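Pose tracking loses it on patterned sheets

wobblyaxis
Running the Fladilley tracker on wrist-camera clips, version 2. Plain table, lovely. Bed, and the trajectory wanders off like a cat. One clip gave me 268 keyframes and a gripper that, by its own account, left through the headboard.

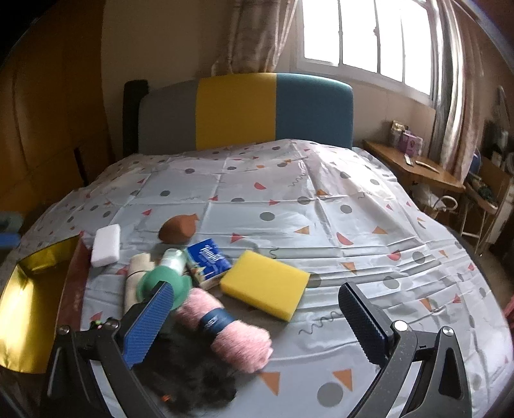
1 min read

gantrygoblin
Your sheet is triangles, dots and squiggles. The matcher sees one orange triangle and decides it has met them all. Mask the bedding and let it use the window bars and the wardrobe.

wobblyaxis
Tried that. Drops me to 560 features, most of them on the curtains.

pidandpray
Disagree with goblin. Repeats are survivable if you tighten the ratio test. I'd look at the gold board first. Anything mirror-like hands you features that move when you do, and the solver believes every one.

gantrygoblin
One board against a whole bed of triangles?

pidandpray
One liar with good contrast, yes. Also mask the fingers. They stay put in every shot, so the tracker thinks you're parked.

wobblyaxis
Fingers were masked. The black fluffy thing wasn't. Rerunning with the board masked too, seed 3459, will post the drift plot after tea.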